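About Brasalard

Brasalard writes motion planning and control software for robot arms. We started in a rented unit behind a joinery and now have 19 staff, most of them software engineers, with a small group looking after test rigs and customer installs. We don't build arms or grippers. Our customers already have those, and want them to behave.

Our main product is Kedex, a planner that takes a model of the work cell and a list of targets and returns paths the arm can follow without hitting anything. It runs on an ordinary industrial PC beside the robot controller. Nenditz, which came later, handles the last few centimetres: approach speed, finger opening, contact force and when to let go. The two are licensed separately, though most sites run both.

Every change to either program goes through simulation before it gets near hardware. The nightly suite has 182 test cells, some modelled on customer sites and some put together by our own engineers to be awkward. Anything that fails is looked at by whoever is on the morning roster, and the release waits until it is sorted out. 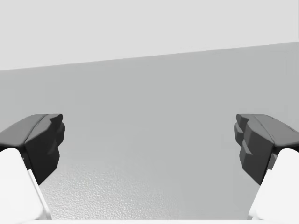
Can Kedex be tried without stopping a production line?

Most customers begin with an offline trial. You send us your cell layout and a sample program, we set it up in the simulator, and you get back the planned paths and cycle times to compare with your own. The line keeps running in the meantime.

We organise our work in two teams. Planning looks after Kedex and the cell modelling tools. Control looks after Nenditz and the drivers, including the one for Yüksel controllers, which we rewrote last year after too many dropped connections.

Kedex is in use at 47 sites, mainly in food packing, small parts assembly and lab handling. Support is answered by the engineers who wrote the code – there is no separate help desk – and the line is open from 7 am to 6 pm on working days. Release notes go out in March and October.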